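Grarnton library fund reopens for study room repairs
2020-04-21

Grarnton Library has reopened its repair fund after a survey in January found damp behind the shelving in two of its upstairs study rooms.

The fund stood at 1,428 pounds when it closed last year. The library wants to reach 3,000 pounds before work starts on the north wall, where water has been getting in under a window sill. A Puddale building firm, Belmonte, has priced the job and will hold its quote until the end of the summer.

Dorothy Tunstall, who manages the building, said the wall would be stripped back to brick and left to dry for several weeks before it is plastered again. The window will be kept, but the sill and the lead below it will be replaced.

"It is an old wall and it has been patched too many times," she said. "We would like to do it properly this time."

The library is closed to readers at present. Books already on loan have been renewed and no fines will be charged. Members can still borrow e-books and audiobooks with their card number, and the limit has gone up from four titles to eight.

Ramil Dumlao, who runs the homework club, is sending out weekly worksheets by email for pupils aged seven to 11. Parents who are not on the list can ask to be added through the library website. Small whiteboards, which many of the club's maths tasks are written for, can be swapped for scrap paper.
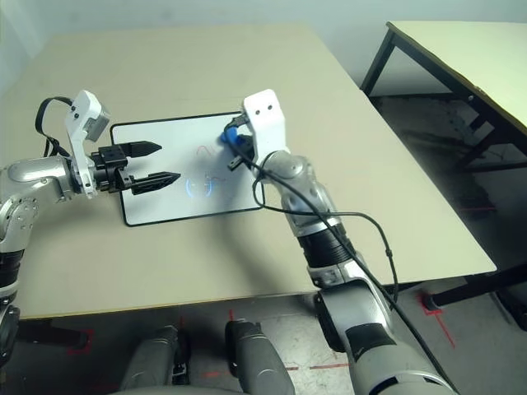

How to give

Donations can be made online or by cheque, payable to Grarnton Library Repair Fund. A local family has promised a further 600 pounds once the total passes 2,025 pounds. Gifts made last year have been carried over and donors do not need to do anything.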